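Tamov releases version 4 of its arm planning software, with fewer promises than last time

Tamov has put out version 4 of Ellis, its motion planner for pairs of small robot arms that share a workspace. The update is free to current license holders and can be downloaded starting in August.

Readers of our earlier releases may remember the word "effortless." We have dropped it. Setting up two arms with Ellis still takes most of a morning, and the calibration step is still the part customers complain about most.

The main change is in how the planner handles waiting. Version 3 would often park one arm well out of the way while the other worked, which was safe and very slow. Version 4 replans both paths together and lets the arms work closer to each other. In our own tests we ran 999 pick tasks with each version. The median task was shorter with version 4, but the planner also gave up more often when both arms wanted the same container. We are publishing the logs with the failures left in.

"I have read a lot of announcements that say a planner has solved two-arm work," said Gintarė Org, who leads the Ellis project. "Ours hasn't. It picks a reasonable path most of the time, and when it can't find one it stops and tells you which joint was the problem. I would take that over a demo reel."

Cable handling remains weak. Ellis treats a cable as a fixed margin around each link, and a long loose cable does not stay inside a margin. 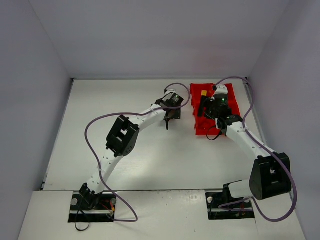
Users can widen the margin in the settings file, at the cost of reach near the walls. A proper cable model is on the list for a later version, and we are not giving a date for it.

Atard, which tested the beta, ran it for some 600 hours and reported mixed results. "The new error messages are worth having," said Žydrūnas Priedītis, an engineer at Atard. "The speed gain depends on your layout. On one of our cells we saw none."

The grasp detection add-on, Yoon, is unchanged in this release and still sold separately. It works with version 4 without a new license key.

Support for version 3 ends 90 days after the version 4 download goes live. Settings files from version 3 will load, but the margin values should be checked by hand before either arm is powered on.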